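Zanance hand-guiding kit: two months with the teaching handle

Reviewed by Finlay Haldane, October 10, 2026

I bought the Zanance kit to teach a small arm to fold and stack cloths. It comes as a matched handle and gripper, a wrist camera, a foot pedal and a licence for the Tamiru recording software. You hold the handle, the arm follows, and the pedal starts and stops each recording. I paid for the full set. There is a cheaper one without the pedal, which I would avoid, as you end up reaching for the keyboard with the wrong hand.

Setting up

The handle clips on without tools and the cable is long enough to stand where you like. Calibration took me most of an afternoon. The printed guide skips the step where you zero the gripper before the wrist, and the arm drifted until I found it in the online version.

Recording

Delay is low enough that I stopped noticing it after the first session. The trigger on the handle is less good. It has a long soft stretch at the start of its travel, so light pinches are hard to repeat, and light pinches are most of what cloth needs. I have recorded 148 demonstrations so far and threw out a good number of the early ones for that reason. Support sent me a stiffer spring, which helped – it should be in the box.

Tamiru lets you trim a recording and label it as you go. It does not let you undo a trim. Keep copies.

I also tried the Natevora handle for a week. It is lighter and has a better trigger, but the arm lags behind it on quick moves.

Wrist camera

The view takes in both fingertips and whatever is between them, so you can judge how much fabric you are about to close on. It is soft on detail. With my green cloth I can follow the larger folds well enough, but the weave hardly shows.
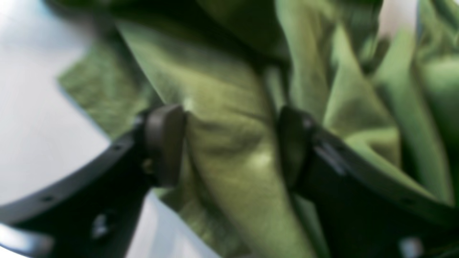

Wear and spares

The rubber foot has come off the pedal once and been glued back. Nothing else has failed. Replacement fingertip pads are sold in packs of 2, and delivery was slow.

Verdict

Good for anyone teaching slow, careful work by hand. If you need speed, look elsewhere. I would buy it again, with the stiffer spring ordered on the same day.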